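Part 3: Setting up the stand on your table

OK, so by now you've unpacked everything from Part 2 and the box is out of the way. I'm going to walk you through standing the black frame up the way I do it at home, with tissue underneath and the wooden cube tucked in. I've done this more times than I can remember and I still read my own notes, so don't feel silly keeping this page open next to you!

What you need for this part

The black metal frame (it comes folded flat in the Dotenlow kit)
The light wooden cube
A handful of plain white tissues
A table that doesn't wobble

Give yourself 30 minutes the first time. After that it's more like a coffee break.

3.1 Getting the table ready

1. Clear a patch of table bigger than you think you need. The legs spread out quite a bit once the frame is open, and I've knocked over a mug or two finding that out.

2. Wipe the table and let it dry. If yours is bare wood like mine, skip the spray cleaner and use a damp cloth.

3. Press down on each corner of the table in turn. If it rocks, fold up a bit of cardboard and fix that now.

3.2 Laying the tissues

4. Pull out your tissues and scrunch each one lightly, then let it fall open again. You want them crumpled and overlapping, in a loose pile. Don't smooth them out - flat tissues slide all over the place on a wood table.

5. Push the pile together so it sits about where the middle of the frame will be. It can be as messy as you like.

Note: My first go was with a folded dish towel, and Sun-ja Seo wrote to tell me she uses felt. Both work fine. I like tissues for trying things out (and I always have a box going anyway).

3.3 Opening the frame

6. Hold the frame by the two long legs and ease them apart. Go slowly. It's a bit stiff when it's new, and mine loosened up after a week or so.

CAUTION: Keep your fingers away from the crossbars while you open it. The slots and holes look harmless, but the bars can close on you like scissors. I got a blood blister from mine last September and typed with nine fingers for days.

7. Stand it over the tissues and let the feet find the table. Every foot should be on bare wood. If one has landed on a tissue, lift that side and slide the tissue in toward the middle.

8. Give the top a gentle push with one finger. A little springiness is normal. If it tips, go back to step 6 and open the legs wider.

3.4 Putting the cube in

9. Slide the cube in from the side, under the crossbars, and set it down on top of the tissues. Don't drop it in from above, or it'll roll off the pile and you'll be fishing for it.

10. Nudge it until it feels settled. It doesn't have to be square to anything! Mine usually ends up a little crooked and I leave it.

Note: Byung-chul Yoon asked if the cube should be oiled. I leave mine plain, as oil soaks straight into the tissue. If you've already oiled yours, give it a couple of days before you use it here.

When you're done, compare yours with the picture at the end of this part. If your frame leans at a slightly different angle, that's OK. Go on to Part 4 for folding and storage. 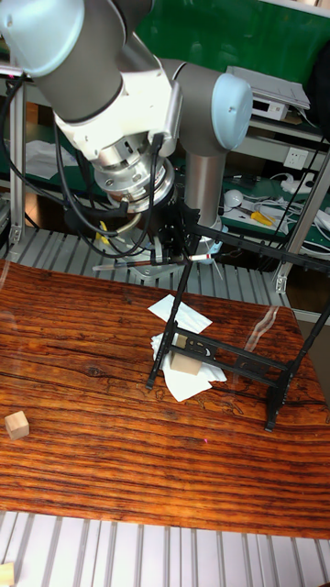 Fig. 3 - The frame standing over the tissues, with the cube under the crossbars.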